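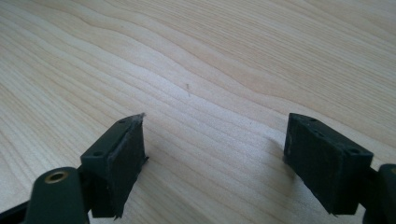 Our project had a plain question behind it: if a small lab wants to collect grasping data with hand-held grippers, what should it buy first, and how much of the money should be held back for parts that wear out? We started out thinking this would be a shopping list. It became a maintenance plan with a shopping list attached, and I have to say that was the more exciting project! The pads changed our minds. Take the left finger over the pale wood, with a frayed corner standing up at the top of the rubber and gray scuffs across the face, and the right one with streaks of its own and a ragged lower corner. The dark green blocks behind them look ready for plenty more work. So the first decision in our budget was to stop treating a gripper as one item with one price, and to split it into the parts that last and the parts that don't.

What we were asked to plan

The brief from the department gave us a ceiling of 2000 dollars for equipment to be ordered before classes start again in September. It had to cover hand-held grippers, spares, a work surface and storage. Cameras and computers come out of a different budget, so we left them alone. We were allowed to recommend spending less than the ceiling, and we were told that anything left over would stay available for the rest of the school year. That last rule turned out to matter a lot, and we wish we had read it more carefully on the first day.

How we compared the options

We looked at three ways of getting the grippers. The first was to order complete units from Amness, ready to use. The second was a parts kit from Trullico, which comes with the hardware and leaves the plastic parts to be printed by the buyer. The third was to source everything ourselves, down to the last screw. (A note for anyone repeating this: Trullico and Trilico are separate suppliers. One sells kits and the other sells sheet rubber and adhesives, and we mixed them up in our first spreadsheet, which made the kit look wonderfully cheap for an entire afternoon.)

For each option we wrote down the purchase price, the shipping, the hours of student labor, and what happens when a pad needs replacing. The last column was the fun one. With the complete units, a new pad means a new finger, because the supplier sells the two bonded together. With the kit, the finger block comes off by its screws and the pad can be peeled and replaced on the bench. Sourcing everything ourselves gave the same freedom as the kit, but the labor estimate was more than double and we had very little trust in our own number.

We picked the kit. Two grippers built this way, with shipping and printing material, come to 1217 dollars in our plan. That leaves 783 dollars under the ceiling, and the rest of this report is mostly about how to divide it.

Pads and small parts

Sheet rubber is cheap and cutting it takes patience – more patience than we had on the first try. We budgeted for enough material to make some 21 pairs of pads, including the ones we expect to ruin. We would rather have the team change a pad early than argue over whether it still has a good edge. A torn corner can catch on thin objects, and we don't want the shape of the contact surface to drift through a long set of recordings without anyone writing it down.

Bushings and screws go on the list too, in small amounts. The brass bushings in the arms are a standard size that Pasaribu, the hardware store near campus, keeps in a drawer at the counter. We put a few on the order anyway so that a session doesn't have to stop for a trip across town. Finger blocks can be printed in the department shop, and we asked for one spare set per gripper.

Adhesive was a late addition. Our first budget had rubber and no glue!

Work surface and storage

We had penciled in a new table and then took it out. A smooth wood top with visible grain is fine for the tasks in the plan, and the department already has tables. What we kept in is a roll of plain mat material for the days when a team wants a different background, plus a soft brush for clearing off lint and splinters between takes. For storage we chose one lidded bin per gripper, with a divided tray for pads and screws.

When to buy

The order should go out in two parts. The kits and the first batch of rubber go in right after the plan is approved, so that printing and assembly can happen over the summer. The second batch waits until the grippers have been in use for a few weeks. By then the pad log will show how fast the rubber really goes, and the team can order to match. We don't have a wear rate yet and didn't want to make one up to fill the cell.

What is still open

We have not tested different rubber thicknesses. A thicker pad might last longer, but it also takes up some of the opening between the fingers, and the planned tasks include a few wide boxes. We would love to see the next group try two thicknesses side by side on the same task list.

The printing hours in our sheet come from the shop's posted estimates, so they should be checked against the first finished set before anyone plans a third gripper. The spreadsheet and the blank pad log were handed in with this report on 26th May.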